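Utholm-users mailing list archive
Subject: Re: Fingers report closed on nothing, arm carries on
Date: Jun 18, 2019
From: Drotside bench

The same fault has been on our bench since January, and I think I have most of it now. Answers to your questions are further down.

> We are seeing the gripper close, report a good grasp, and
> then run the whole transfer with nothing in the fingers.
> Cloth items only. No error is raised and the log says
> the item was placed. Has anyone else had this with the
> Seriment fingertips? We swapped the motor and it made no
> difference. Also, is it safe to leave running while we
> look into it?

Yes, same fingertips here, and a new motor did nothing for us either.

The driver decides it has a grasp from motor current and not from the gap. When the tips meet each other, the current goes up just as it does when they meet cloth. A thick item leaves a gap you can check against. A single layer of a T-shirt leaves almost none, so both cases land in the same band.
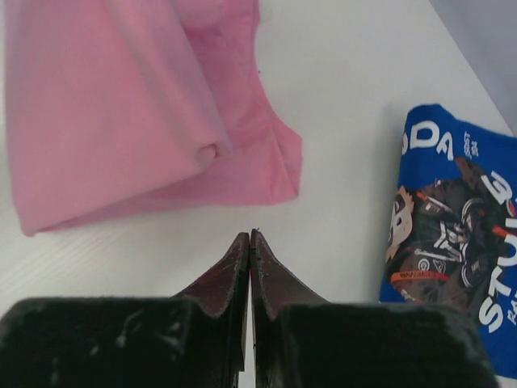

Wrist view, fingers closed with nothing between them. Pink cloth at upper left, blue snack package at right.

I went through 2,081 logged grasps from the Arancibia cell and pulled the wrist video for every one where the item count at the end was short. There were 47 false grasps. All of them were on cloth. Packages with any stiffness to them came out clean.

Wear on the tips makes it worse. As the edges round off, the tips meet a little later and the closed reading drifts toward the reading for thin fabric. We had calibrated once, at install, and never again. If you do one thing, redo the closed-position zero with nothing in the fingers and write the value down so you can see it move.

Changes we made, in order:

1. Zero the fingers at the start of every shift.
2. After each close, lift 30 mm and hold before the transfer. Take a wrist image at the hold.
3. If there is no cloth at the tips in that image, open, go back and retry. Two retries, then stop and call the operator.
4. Closing speed down by 10 percent. 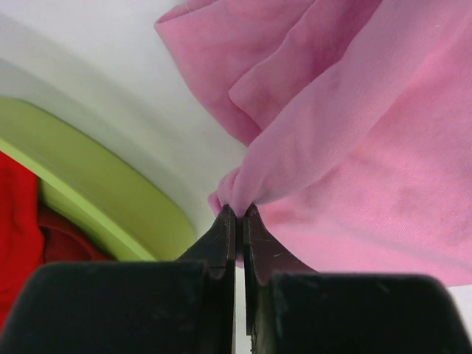
The other case to watch is a thin pinch. A small bunched corner will pass the image check, and the rest of the garment is still hanging off to one side. It can catch on a rim or the table edge when the arm moves off. We pulled a container over that way, with the arm still going at full speed. So the check in step 3 is not enough by itself. We now cap the transfer speed for cloth and have the force limit on the wrist set to stop, where it used to be set to warn.

On your last question, I would not leave it running unattended. The empty transfer is mostly a nuisance, but the software will also open and reach in for the next item while the last one is still lying in the way. Anyone who sees the dropped item will want to grab it. Ours did, and the arm came back while a hand was in there. No injury, but we keep the gate interlock on for cloth runs now, even for short tests.

I can send the patch for the hold and image check. It is against the old driver branch and I have not tried it on the new one. If you still have your zero values from install, please post them with the current ones. I would like to know if your tips drift in the same direction as ours.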